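3.2 Counters, racks and the things people pick up last

I should say at the start of this section that I didn't set out to write about shop fittings at all. The study was meant to be about what people buy in small gift shops when they've already decided to leave, and I had a nice tidy plan for it (see Section 2). Then I spent most of May going through till receipts from the shop in Bestska, and the fittings kept turning up in my notes whether I wanted them or not.

The Bestska shop gave me 1,153 receipts, covering 112 trading days. I call something a "late item" if it was the last thing rung up and cost less than a cup of tea in the café next door, and by that measure 847 of the receipts had one. That's a lot more than I'd guessed! Dzifa Kyei, who did the second round of coding, thought my rule was too generous and said so in the margins more than once. We went back over the awkward ones together (fudge was a real headache, as it comes in three sizes and only the smallest is cheap enough) and in the end we left the rule alone.

Older writing on small shops tends to treat the counter as a place for paying and not much else. I don't think that holds up once you've stood near one for a few afternoons. People put their bags down on it, they lean, they lay out the two tea towels they can't choose between. Several of the shopkeepers I talked to had strong feelings about bare wood, and the one in Tevix told me she'd never have glass again, as people seem scared to touch it. Pale, plain surfaces with a visible grain came up again and again as the "friendly" choice, and Figure 1 gives an idea of the sort of finish they meant.

Figure 1. Pale wood with a smooth surface and fine grain. 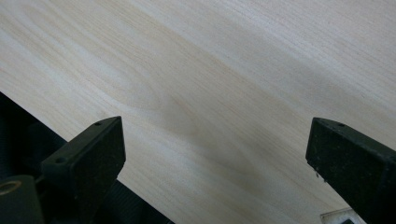 I did try asking customers about this directly, and it went badly. Most of them couldn't remember what the counter was made of thirty seconds after leaving it, and one man was quite sure it had been marble. So I've leaned on the shopkeepers here, and you should read this part as what sellers believe about their counters. Whether buyers feel the same way is a different question and I can't answer it with the material I've got.

Racks are easier, because people have to do something with them. Shopkeepers split into two camps. Some want hanging goods flat on the wall, where you can see the lot at once and tell what needs filling up. The others swear by spinners (Figure 2), mostly for keyrings, hair ties and little packets on card. The Platora shop had changed from one to the other and back again, and the owner was still cross about it when we spoke – the wall took more stock, but she missed the sight of children turning the thing round and calling their parents over.

Figure 2. A white wire spinner rack with rods at two levels, on a light wooden tabletop. 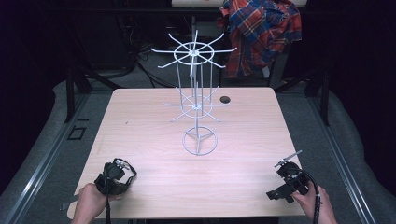
Turning is the part that interests me most. In my afternoon notes I wrote down every visitor who gave a spinner a push, and a fair number of them weren't looking at it at all. They were waiting for a card payment to go through, or for somebody to come out of the loo, and their hand just went to it. Dzifa calls this "fidget browsing" and I've stolen the phrase for the rest of the paper.

What I can't do is tie a push to a sale. The receipts don't record who touched what, and my notes don't have till times on them (a silly mistake, and one I put right before the Platora visits). The most I'd claim is that fidget browsing and late items both happen most when there's a queue. Section 3.3 takes up the queue itself, starting with the two rainy afternoons in Tevix.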